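Orange Bottles on the Belt

Hello again from Coralie Pearce! I've always had a soft spot for laundry bottles — the bright ones especially — so Sunday, December 22, 2024 was a treat for me, and I could happily have stayed until supper. 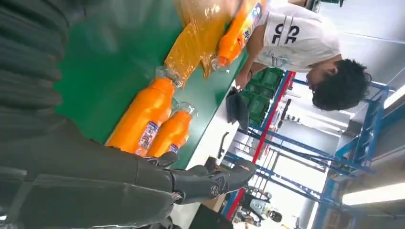
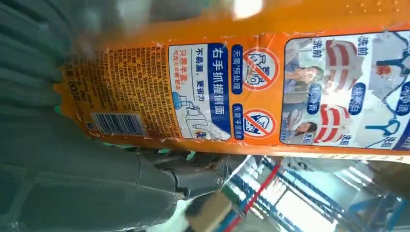
Orange, glossy and hard to miss, with plenty of printing to pore over if you love labels like I do.

How should I store liquid detergent at home?
Keep it upright with the cap closed tight, somewhere cool and well out of reach of children.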